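Sorting and storage tips from the Greenwood open day

September 23, 2023

Sheila Bickerstaff and I went to the robot open day at Greenwood mainly for the demonstration, where an arm picks household odds and ends out of a bin. I came home with a page of notes for my own kitchen drawers. Most of them are from Ruth Marsden, who ran the talk.

**Keep the bin shallow in contents.** A single layer is best. If you have to lift one thing to see another, the bin is too full or you need a second one.

**Lay long things flat.** Brushes, scoops and spatulas go on their sides with the handles clear, so there is something to get hold of. This goes for fingers as well as grippers.

**Clear plastic is hard to spot.** Put it near something coloured, or keep it in a box of its own. I have since moved all my see-through lids.

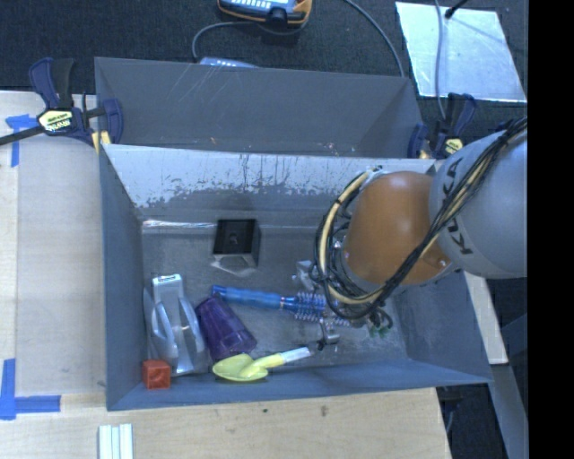
**Clamp anything that slides.** Two bar clamps will hold a pair of bins together on a bench. Do them up by hand, check that the rims are level, then tighten. Put a scrap of card under the pads if you mind marks.

**Mark places with tape.** Blue tape, an L at each corner, shows where a tray or chopping board goes back. Press it down well and change it when the edges lift.

**Tie cables every 40 cm or so.** Gholamreza Bahrami uses cloth tape on his workshop hoses. Leave slack at any joint that bends.

**Scuffed bins are fine.** Wash with warm water and washing-up liquid, and dry before filling. Sheila uses bicarb on stubborn marks.

The talk lasted 45 minutes, with questions after. There is another one in May at Wultatley. Wear flat shoes, as the floor has leads across it.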